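4.2 Comparing the two hand controllers

I'll admit I went into this part of the study rooting for Skanov. It's the controller Farzana Ghauri and I had been using since January, I knew its quirks, and the tuning file was mine (so yes, I'm biased, and I asked Ánh Khổng to do the scoring). Zonness was the newcomer. Both drive the same five-digit hands and both get the same wrist camera feed, so the only thing we swapped between blocks was the software that turns the operator's glove pose into joint targets.

We ran 149 grasp attempts with each controller at the wooden table, mixing small things like the green cap with bigger, flatter ones like the gold-colored tin. The cap is the mean one! It's short, it was placed near the table edge, and the fingers have to come together almost tip to tip before they get any hold on it. Figure 3 has a wrist view of the cap and tin layout, plus one from the can setup.

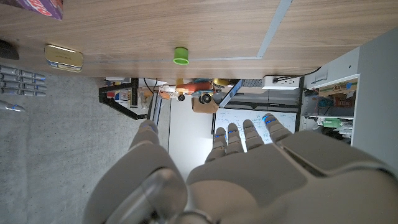 Figure 3. Wrist camera views, small-object layout and can layout.

4.3 What happened with the cans

Skanov got 91 of its attempts scored as clean grasps and Zonness got 104, which stung a little. Most of the gap came from cans. Skanov closes the four fingers first and brings the thumb in late, and on a smooth cylinder that tends to roll the can away from the palm. Zonness starts the thumb early, so the can has somewhere to go. Hưng Nghiêm had predicted this after watching one afternoon of trials, and I told him he was wrong (sorry, Hưng).

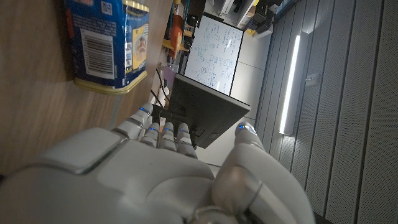

The other thing I kept running into was wrist roll. With the wrist turned far over, the table runs up the camera view at a steep slant, and operators told us they lost track of which way was down. They slowed way down with both controllers, but with Skanov they also overshot, and I think that's my smoothing filter and no fault of the hand. We haven't rerun those trials with the filter off yet.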